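Draltden to Open Paint Mixing Site in Bududen

BUDUDEN, September 30, 2019 – Draltden, a maker of water-based interior paints, said today it will open a second mixing site in Bududen next May. The building on Maldonado Street was last used as a furniture warehouse and has been empty for two years.

The company plans to hire 50 people for the site, most of them in mixing, filling and shipping. Hiring for supervisors starts this fall. Other jobs will be posted over the winter.

Draltden now makes all of its paint at its plant in Dromov, where orders for small batches often wait behind larger runs. The Bududen site will handle small batches only, along with custom colors for builders and property managers. Stores in the area will be able to place orders of any size from the first day.

"Our customers in the south have been paying for a long truck ride," said Domingo Jara, general manager of Draltden. "We looked at adding a line in Dromov, but the building there is full. Bududen had the space and a good loading dock."

The new site covers some 2,000 square meters, including a color lab and a counter where trade customers can pick up orders. Work on the floor drains and ventilation is under way. The loading dock will stay as it is.

Draltden is also changing its color range. The new card lists 486 colors, down from 864, and drops shades that sold poorly or were close to others. Pale blues, grays and greens remain the largest group. Dropped colors can still be mixed by code at no extra charge.

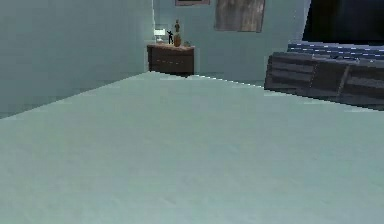

Computer rendering of a room with pale blue-gray walls.

The new color card will be sent to stores before the site opens. Stores may keep using the old card until their supply runs out – both sets of codes will work.

Press contact: Draltden press office, Dromov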